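Cenby snack swap is back this Sunday

I'm so pleased to say the snack swap returns to Cenby hall this Sunday at 2 – bring something packaged, take home something you've never tried! Last time we raised £872 for the Jeline playgroup, which still makes me grin.

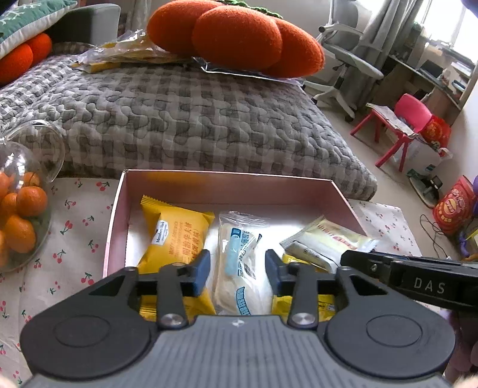

Getting there

Parking is tight, so I'd hop on the number 6 and get off at Alemneh Road. Mitiku Nigatu has the kettle on until 5, and yes, he's baking again.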